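Fleltach Home Forum > Plumbing > Toilet keeps refilling on its own

mossback50
Posted May 14, 2020
The toilet in our upstairs bathroom runs for a few seconds every half hour or so, day and night. Nobody has flushed it. I replaced the flapper in December and it was quiet until last week. The fill valve is original to the house. Water bill went from $61 to $122, though we have also been home a lot more. Do I need a new flush valve or am I missing something simple?

Beat Aigner
Do the dye test first. Put food coloring in the tank, don't flush, and come back in half an hour. Color in the bowl means water is getting past the flapper or the seat. No color in the bowl and the level still drops, look at the tank bolts and the gasket.

tilly_r
It's the fill valve. Original ones go bad and they cost next to nothing. I would swap it and not bother with dye.

Beat Aigner
A bad fill valve usually gives you water going down the overflow tube. What he has is a slow leak, then a short refill. Changing the valve won't fix a leaking seat.

tilly_r
Mine did exactly what he describes and a new valve fixed it.
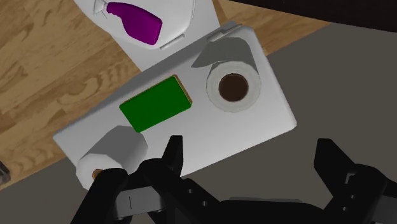
mossback50
Dye test done. Light blue in the bowl after 3 hours, nothing at half an hour, so it's slow. Getting the lid off means clearing it first. People keep a sponge and the toilet paper up there, same as in the picture, and I suspect the lid gets knocked around more than it should. I checked the chain while I was in there and it has plenty of slack. The flapper is a Frei, the red universal kind. It feels a little slimy but not warped.

graywater
Do you use the drop-in cleaning tablets? They eat rubber. I went through two flappers in a year before I quit using them.

mossback50
Yes, since about New Year's. Didn't know that.

Beat Aigner
Then there's your likely cause. Pull the flapper, wipe the seat with a rag and run a finger around it. If you feel a nick or a crust, clean it up with a fine scouring pad. Shut the water off first.

tilly_r
I still say an original fill valve is living on borrowed time. Do both while the water is off.

graywater
Agree with tilly on that part. The shutoff under an old toilet may start dripping once you turn it, so I'd only want to touch it once.

mossback50
There was a ring of scale on the back side of the seat. Cleaned it off, new flapper in, no more tablets. Fill valve is on order from Skustevmont. Will run the dye again tonight.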